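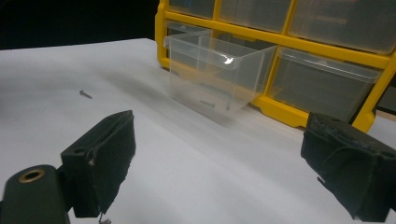
Yellow parts organizer on a white tabletop

How to Sort Small Hardware Into a Drawer Cabinet

Loose screws, washers and anchors pile up in coffee cans and jar lids. Moving them into a small-drawer cabinet takes an afternoon.

What you need: a drawer cabinet, a muffin tin, a screw gauge, label tape and a marker.

1. Dump one can at a time onto an old towel. Pick out bent nails, stripped screws and sawdust.

2. Sort by type first. Wood screws go in one muffin cup, machine screws in another, then washers, nuts and wall anchors.

3. Check each screw in the gauge and split the piles by size. Length matters less than thread, so mixed lengths can share a drawer.

4. Fill drawers to two-thirds. Small washers pack tightly, and 400 of them make a drawer heavy enough to stick.

5. Put the heaviest drawers in the bottom row.

6. Label the front of each drawer with type and size. Press the tape down for 30 seconds.

Leave a few drawers open for odd parts. Wall cabinets should be screwed into a stud before loading.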